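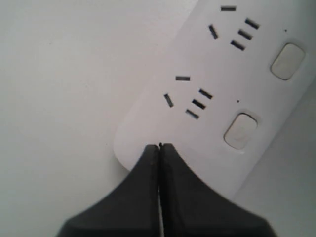

Can Two Arms Do the Small Jobs? Switches, Plugs and Other Chores
Project report, Fledness workshop course
18 March 2023

1. Question
Vendors claim that general-purpose arms are close to taking over minor household and shop-floor chores. We picked one such chore, handling a power strip, and asked how much of it a pair of arms can manage without help.

2. Task
The strip is white plastic with push buttons recessed into the housing. Pressing one takes a person no thought. An arm has to find the button, keep the strip from sliding and stop pushing in time.

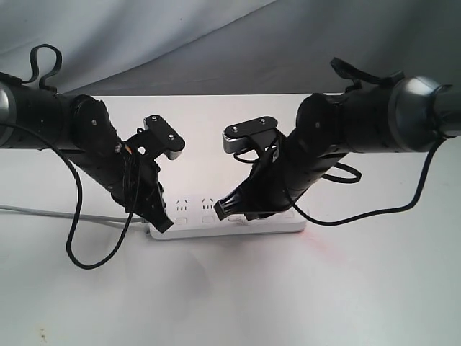 One arm would hold, the other press — the division most people use without noticing. Control ran on the Mansour software, version 2.

3. Results
Of 41 attempts at a button press, 34 succeeded. Plug insertion was much worse and is left out of the count. Most failed presses landed on the rim of the recess. Median time was over 2 minutes, setup included.

4. Discussion
Pressing is usable under supervision. Insertion is not. The Wullico group tried the same task in July with a fixed clamp and had fewer slips, but a clamp is no use in a kitchen.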